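Tokmont Opens Order Books for Delness Low-Voltage Wiring Kit

GORKBERG, Jan 8, 2018 – Tokmont today opened orders for the Delness kit, a set of parts for adding power outlets to built-in desks, shelving and other fixed furniture in existing homes. The kit replaces the company's earlier line of separately sold boxes, clamps and cover plates.

Each kit holds 27 parts, including recessed boxes, cable clamps, blank plates and a drilling template. The boxes fit panels of standard thickness and are fixed from the front. Wire and breakers are sold separately. Installation must follow local code and be carried out by a licensed electrician where the law requires it.

Tokmont tested the design with Hamann, its contract laboratory, over eight months ending in October. The test program covered 162 sample boxes. Pull strength, heat rise and cover fit were recorded for every sample, and the full report is available to trade buyers on request. 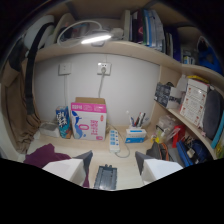 Can the kit be used with outlets that are already in the wall?
Existing outlets may stay in service. The Delness boxes are wired as an extension of the same circuit, provided the total load stays within the rating of the breaker.

The first production run is limited to 863 kits and will ship from the Gorkberg warehouse. Orders are filled in the sequence received – partial shipments are not offered. Trade accounts keep their present terms, and parts from the earlier line remain on sale while stock lasts.

Data sheets and the installation manual can be requested from the Tokmont trade desk.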